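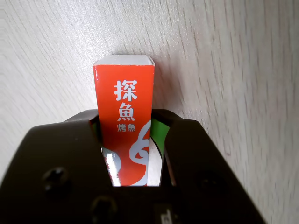
One shop owner in Butbridge told us that paper cartons cost her more than plastic bags, but customers kept them longer. Her remark became the starting point for our project on packaging waste in the town.

Method
We left survey forms at two grocery stores, Trireo and Santoso, for two weeks in December. We gave out 100 forms and got 59 back. We also weighed the cardboard in the school recycling bins every Friday.

Results
Most people who answered said they flatten boxes before throwing them out. Fewer knew that Butbridge sends its cardboard to the plant in Flinitz - several thought it went to the landfill. The school bins held 761 pounds in total, mostly from the cafeteria.

Problems
One scale broke in the second week, so two bins were weighed on the nurse's scale.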